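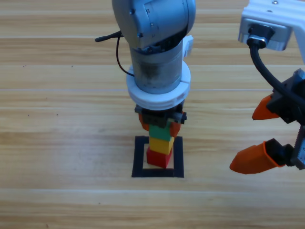 Habits that stick: my notes for the Hudmont parents' evening

Okay, hello everybody, come on in, there are seats down the front and I don't bite. (Wait for the door to close. Last year I started too early and talked over people taking off their coats.)

I'm going to talk for a while about practicing an instrument, specifically about getting a kid to practice an instrument without anyone crying, and that includes you. I've taught beginner piano for a long time now, first in Geslow and then here, and most of the calls I get from parents aren't about music at all. They're about twenty to six on a school night and a child lying under the bench.

So, first thing. Short is fine! Short is great. I ask my beginners for 10 minutes a day, and I mean it when I say 10. Parents hear that and quietly turn it into half an hour, and then the kid figures out that the number is a lie. If I say 10, stop at 10, even if it's going well. Especially if it's going well. I want them to walk away a little annoyed that it's over.

(Pause here. Somebody always asks about the older ones. Tell them it's coming.)

Story about Boris. Boris Vlček was in my adult group and he came in every single week having done one giant session the night before, and he'd be wiped out and his left hand would be a mess. Lovely man, very funny, hated scales. I got him to put the piano lid up when he made his morning coffee and play one line while it brewed. One line. He'd send me little recordings with the coffee maker gurgling away in the background. By May he was playing a whole waltz at the spring recital, with repeats, and he took the second repeat even though I'd told him he could skip it.

What I took from Boris is that you hang the practice on something that already happens. Coffee, shoes off after school, the dog being fed. Please don't pick "after homework," homework has no end. Pick something that happens every day and takes no arguing.

Next, where the instrument lives. (Move away from the lectern for this bit, you're hiding behind it.) If the violin is in its case, in the closet, behind the vacuum, then it's going to stay there. Leave it out somewhere safe. Leave the book open to the page. Pencil on the stand, and a spare pencil, because the first one will be gone. Rochelle Bolger teaches cello two doors down from me and she has her families put a strip of bright tape on the floor where the chair goes, so the chair just lives there and it's one less thing to fight over. I stole that and I'm not sorry.

Now, sitting with them. Do I have to sit with them? For the little ones, yes, sorry! But your job is pretty small. You don't have to read music. You ask, "Which bit did your teacher want?" and then you listen to that bit 2 times and say something true about it. "That end part was louder than yesterday." Please don't say "good job" from the kitchen while you're draining pasta. They know.

(Laugh usually comes here. If it doesn't, keep moving.)

Wrong notes. I know. I know you can hear it, the whole street can hear it. Let it go by the first time. Kids very often catch it themselves on the next go, and it's worth so much more if they do. If it's still there at the lesson, that's my problem, and you're paying me to have it.

Okay, the older ones, as promised. Around middle school a lot of them want to quit, and some of them should be allowed to. What I'd ask first is whether they hate the instrument or hate the piece. I had a girl who was completely done with piano, done, and we threw out the book and she learned a song from a video game by ear. It took her 50 days and she came in with her own chords written on the back of a receipt. She still plays. She never did go back to the book.

(Check the clock. If we're running over, skip recital nerves and just point at the handout.)

Recital nerves: play for the cat, then for grandma on the phone, then for a neighbor. Wear the recital shoes while you do it, pedals feel strange in new shoes.

Questions? Yes, in the back, go ahead. And there are cookies on the way out.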